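25 Jul 2021

My neighbor Colin Yeoman has opinions about iced tea, and since the heat settled over Whitlock he has been delivering them over the fence free of charge. His main position is that I make it wrong. His secondary position is that everyone does, except for a lunch counter in Zakbridge that closed when he was 15 and therefore can't be checked.

I have been drinking iced tea my whole life without considering it a skill. You boil water, you drown some bags in it, you go do something else, you come back and it's brown. Then you add ice and it's a paler brown. My mother made it this way in a plastic pitcher with a lid that had melted slightly in the dishwasher, and we all grew up fine, apart from my brother, who sells timeshares.

But Colin got under my skin. He called my tea "cloudy." He held it up to the sun when he said it, like a jeweler with bad news. So I've spent most of July trying to make a pitcher he can't insult, and I'd like some of that time back, but failing that I'll write it down.

## The cloudy problem

Tea goes cloudy when it's brewed strong and hot and then chilled in a hurry. I had been pouring boiling tea directly over a tray of ice and then putting the whole business in the fridge, still steaming, next to the butter. Every advice column I could find said to let it come down to room temperature on the counter first. In this kitchen, in this month, room temperature is a bath.

Still, it worked. I left the pot on the counter through an entire ball game and what came out the other end was clear. It was also bitter enough to strip a deck, because I'd left the bags in. Five minutes, people. Five, and then take them out, and don't squeeze them. I had been wringing mine like dishcloths for decades.

Then there was the baking soda. A pinch of baking soda in the pot is an old Southern trick for taking the edge off, and I can report that a pinch is a much smaller quantity than I'd been led to believe by my own fingers. That batch tasted like a swimming pool with a tea bag in it. Colin had two sips and asked if I was feeling all right at home.

## Cold brew, or doing less

My friend Nam-gil Ki, who is patient about most things and smug about this one, told me to quit using heat at all. Cold water, bags in, fridge overnight. She's been doing it that way for years and had apparently been waiting for me to suffer first.

It's very good. I'm annoyed at how good it is. It's smooth and a little sweet on its own, and it never clouds, because it never gets hot in the first place. The only trouble is that you have to want iced tea the day before you want it, and I'm not a man who plans his thirst. Three mornings out of four I'd open the fridge and find a pitcher of cold water with no tea in it, exactly as I'd left it.

I did try sun tea, too. You put the jar out on the porch step and let nature handle it. Half the internet says it's the taste of childhood and the other half says it's a bacteria farm. I drank one glass, spent the evening monitoring my stomach for signs, and went back to the fridge. Some nostalgia you can't enjoy while reading about it.

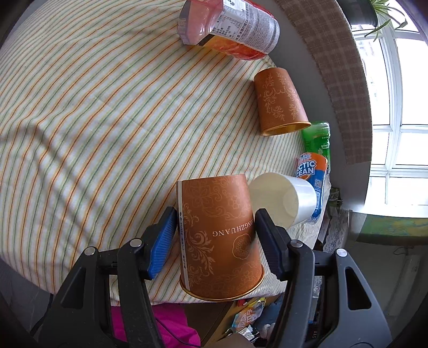

*Upside-down cup on the striped tablecloth.*

Sugar is where friendships end. I take mine with a little, stirred in as syrup, because regular sugar won't dissolve in cold tea no matter how fiercely you go at it. It goes to the bottom and waits. You get a whole glass of nothing and then a final mouthful like licking a candle from a birthday cake. Equal parts sugar and water, warmed in a small pan until it goes clear, kept in an old jam jar. Label the jar. I once put a spoonful of it on fried rice thinking it was I don't know what.

Colin takes no sugar and regards those who do as children. Nam-gil takes so much that the spoon slows down. I've had them both on the back porch at the same time and I've had to move the conversation along to property taxes to calm everyone.

And then lemon. I was a lemon man until this summer. Now I think lemon is mostly what we did to cover up the bags being left in too long. A clean batch doesn't need it. Mint I'll allow, if it's from the yard, and in my yard it's always from the yard, since I planted one small pot of it four years ago and it now holds most of the territory between the hose and the shed. I could garnish 400 pitchers and not make a dent. If you live nearby, please come and get some. Bring a shovel.

## Where I've landed

Six bags of plain black tea, the cheap kind. I tried a fancy tin from a shop called Serkis, $34 for loose leaves with a little booklet, and the booklet was nice. Two quarts of cold water. Fridge overnight, bags out in the morning before the coffee's done or I'll forget them until supper. Syrup on the side so that people can make their own mistakes.

Ice matters more than I expected. Ours had been living next to a bag of frozen fish since at least October and it had picked up some of the conversation. I dumped the lot and started over, and that one change did more than any of the brewing business. So if you read this far looking for the trick, it's to throw out your ice. Sorry for the wait.

I took a glass over to the fence on the hottest afternoon we've had, close to 100 in the shade of the garage. Colin held it up to the sun. He turned it. He drank maybe a third of it and stood there looking at his tomatoes.

"It's a little weak," he said.

He kept the glass, though. It's been on his porch rail ever since, and my wife would like it back, as it's one of a set.

Next up is potato salad, on which he also has a position.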